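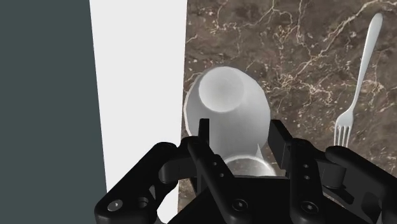 茶色の大理石のカウンターで、白いカップと黒いグリッパー

Bravard 携帯用屈折望遠鏡
メーカー:Rurkora
在庫:あります(鏡筒の色は紺のみ)

Bravard は、旅行かばんに入れて持って行ける小さな屈折望遠鏡です。月のクレーター、木星の四つの明るい衛星、すばるのような大きな散開星団を、ベランダや旅先の宿の庭で気軽に見たい方のために作りました。大きな望遠鏡をすでに持っている方が、二台目として選ぶことも多いです。

鏡筒は、フードを縮めた状態で長さ269ミリ、重さ583グラムです。この重さには、接眼レンズと天頂プリズムは入っていません。フードは引き出し式で、夜露がレンズに付くのを遅くする働きがあります。湿度の高い夜は、フードだけでは足りないことがありますので、レンズヒーターを一緒にお使いください。ヒーターは当店では扱っていませんが、細い筒に巻く形のものなら、たいてい合います。

見え方について

対物レンズは二枚玉のアクロマートです。明るい星や月の縁に、うすい紫色が出ます。低い倍率ではあまり気になりませんが、倍率を上げると分かるようになります。色のにじみが少しも許せない方には、正直に言って、この製品はおすすめしません。上位機種の Lelport は三枚玉で、色の補正がずっと良いですが、値段も重さも増えます。

星雲や銀河は、写真で見るような色には見えません。オリオン大星雲は灰色の広がった雲のように、アンドロメダ銀河は中心が明るいぼんやりした光のように見えます。街の中では、その光も空の明るさに負けてしまうことがあります。目を暗さに慣らしてから、視野の中心から少しだけ外して見ると、淡い部分が見つけやすくなります。

土星の環は、倍率を上げれば、本体と別のものとして分かります。ただし、環の傾きは年によって変わりますので、環がほとんど線になる時期には、とても見つけにくいです。

付属の接眼レンズ

焦点距離24ミリの接眼レンズが一本付いています。視野が広く、星を探すのに便利です。眼鏡をかけたままでも視野の端まで見えるように、目とレンズの間の距離を長めにしてあります。目当てゴムは折り返すことができます。

惑星を見たい方は、もっと短い焦点距離の接眼レンズを一本追加してください。差し込み口は一般的なアメリカンサイズですので、お手持ちの接眼レンズもそのまま使えます。

架台と三脚

鏡筒の下にアリガタと、カメラ用のねじ穴があります。軽いので写真用の三脚にも載りますが、雲台があまり小さいと、ピントを合わせるときに像が揺れます。Rurkora では、微動ハンドル付きの経緯台 Marinescu を別売りで用意しています。上下と左右のハンドルを少しずつ回して、星を追いかける方式です。電池は使いません。

Marinescu を三脚に付けるときは、先に架台の大きいねじを締めて、そのあと鏡筒を載せてください。反対の順番ですと、暗い所では鏡筒を落とす心配があります。

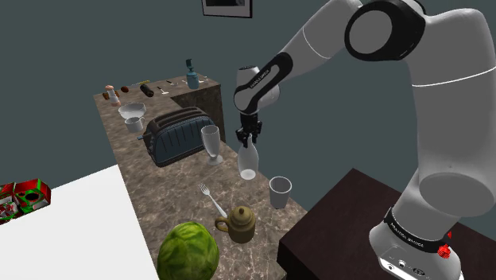 この望遠鏡で、昼間に太陽を見ることができますか。

付属品だけで太陽を見ることは絶対にしないでください。短い時間でも失明の危険があります。太陽を見る場合には、対物レンズの前に固定する専用の太陽フィルターが必要です。接眼レンズの側に付けるフィルターは、熱で割れることがありますので使わないでください。ファインダーにも必ずふたをしてください。

別売りの星図

初めての方には、当店の「Lelport 星図帳」を一緒にお使いになることをおすすめしています。値段は3,560円です。紙は夜露に強い加工がしてあり、赤いライトの下でも線が読めるように、色を濃い青と黒だけにしました。星座ごとのページと、季節ごとの全天図があります。南半球の星座も最後のほうに入れましたので、海外へ行く方にも使っていただけます。名前は望遠鏡の上位機種と同じですが、どの機種でも使える内容です。

お手入れ

レンズに付いたほこりは、まずブロアーで吹いてください。指の跡が付いたときは、レンズ用の紙にクリーナーを少しだけ付けて、中心から外へ軽く拭きます。外で使ったあと、鏡筒が露で濡れている場合は、ふたをしないで部屋の中で乾かしてからケースに入れてください。濡れたまま閉じると、かびの原因になります。

冬に暖かい部屋から外へ出した直後は、像がゆらゆらします。筒が小さいので外の温度に慣れるのは早いほうですが、すぐに高い倍率を使わないで、低い倍率で月や星団を見ながら待つのが良いです。

箱に入っているもの

鏡筒(前後のふた付き)
天頂プリズム
接眼レンズ
等倍ファインダー(ボタン電池は試験用)
布のケース
日本語の説明書

三脚と架台は入っていません。ファインダーの電池は試験用のため、早く切れることがあります。予備を一つ用意していただくと安心です。

配送と返品

ご注文は、午後二時までにいただいた分を当日に発送します。8月は発送の担当が少ないので、翌日になることがあります。ご了承ください。届いた商品に傷や不具合があったときは、箱を捨てないで、一週間以内にメールでお知らせください。送料は当店が負担して、新しいものと交換いたします。お客様のご都合での返品は、外で使っていないものに限ります。

光軸がずれたと思われるときは、ご自分で対物レンズの枠を外さないでください。枠を一度外しますと、無料の修理を受けられなくなります。明るい星のピントを少しぼかして、丸い輪がどちらへ寄っているかをメールに書いてくだされば、調整が必要かどうかをこちらで判断してお返事します。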